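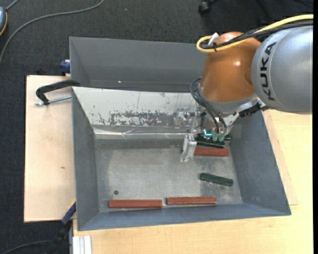
4.2 What families write on the backs of their prints

We had gone into the Skullilville interviews expecting to talk mostly about the pictures themselves, and it was a pleasant surprise to find how often people wanted to turn them over first. Of the 114 households that took part, 95 let us look through at least one album or shoebox with them, and in 51 of those somebody in the family had made a habit of writing on the backs of the prints. It was nearly always a single person, very often a grandmother or an older aunt, and once she had stopped doing it the writing usually stopped too.

The notes were short, and to our eyes quite lovely. Names came first, followed by a place, with the year turning up less often than we had hoped. Many of them assume a reader who already knows the family well, so that a print might say "the two of them at Mowat, after the cake" and leave the rest to memory. Younger relatives could sometimes work out who was meant by looking at the wallpaper or the car in the driveway (one pair of cousins spent a very happy twenty minutes on a screen door), but they told us they would have given a good deal for a last name.

Orellana and Shakya, in their earlier work on the Punside albums, treated this kind of note as a label, something that tells you what the picture shows. We would like to suggest, gently, that it often works more like one side of a conversation. Several writers corrected each other in different inks. On one print from a July reunion, a date had been crossed out, put back, and crossed out again by a third hand, and the family laughed about it for so long that we had to pause the recording.

Digital pictures had not picked up the same habit, even in homes where the shoebox was beautifully kept. Most people had a shared folder or a group chat, and they typed plenty of warm things when a picture was first sent, but those words stayed behind in the chat when the picture was saved somewhere else. Only 2 households had a regular way of adding names to the files. Both had started after a funeral, when they sat down to choose pictures for the service and found they couldn't name everyone at the table.

We asked Elspeth Farquharson and Santino Paredes to read through our coding of the notes separately, and the places where they disagreed are listed in the appendix. Most of them have to do with nicknames, which we come back to in Section 4.3.

We use cookies to remember your reading preferences. Accept all | Manage cookies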